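# Drawer swells shut every summer, what do I rub on it?

**bukura_lane**

Hi all, hoping somebody has been through this. I've got a little set of desktop drawers that I keep stamps and spare keys in, and every June, once the air gets sticky, they start dragging. By July I'm yanking so hard the whole thing scoots across the table. Last summer I tried cooking spray (I know, I know) and it worked for one afternoon and then turned into glue with lint in it. I've wiped most of that off with dish soap.

I don't want to take a plane to it because come winter everything slides fine and I'd end up with a gap. Is there something I can put on the runners that won't go gummy? And do I need to empty it first or can I be lazy? 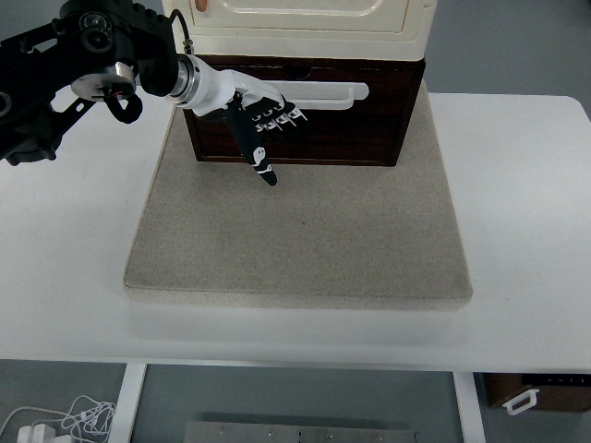 *The dark wooden drawer unit*

**Ambros Sutter**

Please be less lazy and empty it! Pull the drawer all the way out and look for shiny spots along the bottom edges and the sides. Those are where it's rubbing. Get whatever is left of that cooking spray off with a rag and a little mineral spirits, window open, and let it sit overnight.

Then sand only the shiny spots. I start with 220 grit and finish with 600, and I mean light, 15 strokes and then try the drawer again. After that, rub a plain white candle on every edge that touches. Two coats, buff in between with an old sock. I did my mother's sewing cabinet this way 3 years ago and it still glides.

If the runners are plastic then skip the sanding and just wash them. Wax on plastic is a waste of a candle.

One more thing, if the bare wood inside was never sealed it will keep drinking up the damp every year. A thin coat of shellac on the inside faces slows that down a lot. Keep it off the runners though.
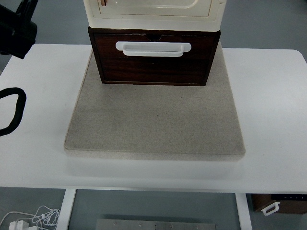 **grarkard**

Candle is ok but bar soap is cheaper and you already own it. Ambros is right about the shellac.

**bukura_lane**

Thank you both! I always heard soap pulls moisture in, so I'm going with the candle. Found the shiny spots, all on the left side, which I never would have guessed. Does it matter if the candle is scented? All I have is a vanilla one.

**Ambros Sutter**

Use it if you like vanilla stamps. Plain ones are in the canning aisle, and get a hard one because the soft jar kind smears.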